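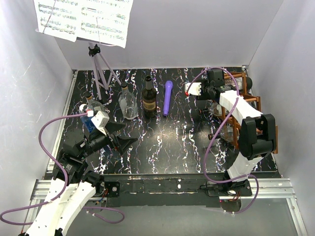
Reading time: 1 min

Home | Notebook | Recordings | Archive | Contact

Search the notebook Go

June, listening room, 4:40 p.m.

Second pass on the Halance album, master copy supplied by Tülin Işık. Playback level was left as set for the Semaan sessions. Total running time is 1,186 seconds over three tracks, short for a full release, and the label may wish to call it an EP.

Track one holds up well. The vocal sits forward of the strings and the words are clear throughout. Track two is the weak point - the low end swells at the second chorus and covers the clarinet. Nevzat Tekin heard the same fault on headphones. He suggests a cut of 3 dB on the bass bus; I would try less first.

The closing piece fades over some 30 seconds. Hülya Özkan prefers the earlier mix, which ended on the held chord. I agree with her, but the decision rests with the band.

Outstanding: revised track two from Tuden; corrected spelling of the arranger's name in the liner notes; reply to Zerrin Dursun on the vinyl side break.

Entered by S. Lecomte

Contact the listening room | © Stosuvwood | Back to top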